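Irner moves folding staff to hand-held grippers at Stuldale
8 September 2025
Automation | Laundry and textiles

Laundry contractor Irner has changed the duties of 60 folding and finishing staff at its Stuldale site, where part of each shift is now spent handling garments with a hand-held gripper. The recordings are used to train the folding arms the company plans to install on its second finishing line.

The tool, named Damasceno, has the same fingers and pads as the planned arms. An operator picks up a garment, lays it flat, folds it and puts it down, using the gripper in place of bare hands. A camera on the tool records each attempt. Irner said staff had completed 2,118 usable recordings up to the end of the first trial period, with trousers and work jackets making up the larger share. Shirts were left until later because collars were slipping out of the pads.

Work with the gripper is slower than folding by hand, and the site has taken recording time out of its piece-rate calculation. Staff on recording duty are paid at the finishing rate for the full session. Sessions are limited to two hours, after early users reported sore wrists from holding the tool level. A lighter handle is being tested.

The company has also changed who decides what counts as a good fold. This was previously left to the line supervisor. Under the new arrangement, the person who made the recording marks it as accepted or rejected at the end of the session, and a second operator checks a sample. Rejected attempts are kept, as the engineers want examples of slipped edges and double layers.

Irner said it did not expect to reduce headcount when the arms arrive, but confirmed that fewer people would be needed on straight folding. The posts would move to sorting, repairs and loading, which the arms will not do. Training for the repair bench has started. Staff representatives have asked for the transfer terms in writing before the second line is switched over, and talks continue.

The Mandamside depot will join the project later in September, with a target of more than 500 further recordings. Its main task is to add work outside the plant, as arms trained only on plain white tables have performed poorly on other surfaces. Soft and patterned backgrounds are the priority – a black item spread over a leaf-print bedspread, for instance, with the blue pads of the two fingers brought up just short of its lower edge. Dark garments are also on the list, as seams and folds in black cloth are harder to pick out.

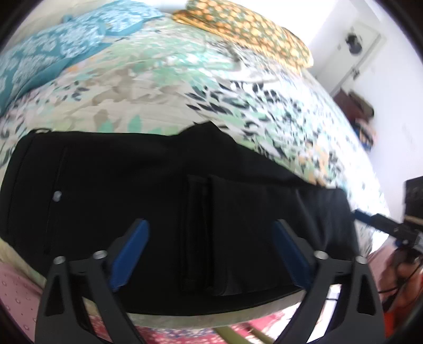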